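Notebook, cable rack task
Jun 12, 2025

Carrying on with the cable hanging set for Brarneo. Target is still 200 kept examples before we hand anything over for training. Selim Avcı wants them all in the same format as the Dönmez set so he can mix the two without another conversion script, so I spent the first part of the morning on that instead of collecting.

Format changes: joint positions now saved in radians, gripper opening saved as a fraction of full travel, cable points saved in the table frame. The old files had the cable in the arm base frame, which caught me out in the last batch. I have left the old files where they are and put a note in the folder.

Teleop through the Ploltden handset was fine once I turned the rotation gain down. At the old setting the wrist overshoots every time I try to line the cable up with the prongs, and you can hear it in the data if you plot wrist speed - lots of little saw teeth. Gain is now 3 on translation and 2 on rotation. Please don't change these without writing it here, or the batches won't match.

Scene randomising is on for rack angle and cable stiffness. Table, floor and walls stay fixed for now. Selim thinks we should vary the wood textures as well. I would sooner wait until the first policy has been trained and see what it trips over.
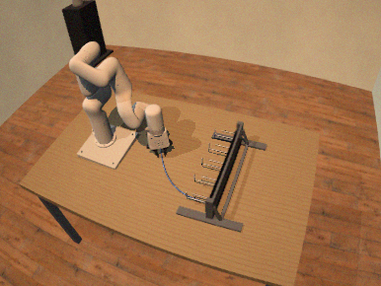
Sim view, blue cable between the gripper and the bottom-most hook. Rack set diagonally.

Rule for labelling, as agreed: a run counts as good if the cable is resting in the prongs when the gripper opens and is still there when the run ends. Resting on the rail or on the foot bar is a fail, even if it looks tidy. Fails are kept but go in their own folder, with a short reason in the text field. "Dropped", "wrong hook" and "snagged" cover most of it. Please use those words exactly, as the sorting script matches on them.

Three runs had to be thrown out altogether. In each of them the cable passed through the rail when I pulled it quickly sideways, so the contact data is rubbish. Halving the physics step cures it but makes the handset feel sluggish. Left the step alone and moved more slowly.

Also noticed that I nearly always come at the hook from the same side. Somebody else should do a batch, otherwise the policy will only learn my habits.

To do:
- re-export the last batch with the cable in the table frame
- ask Grollico whether their spare handset is free until August
- check arm pose at reset, the links start more folded than I would like
- Selim to run the sorting script on the fails folder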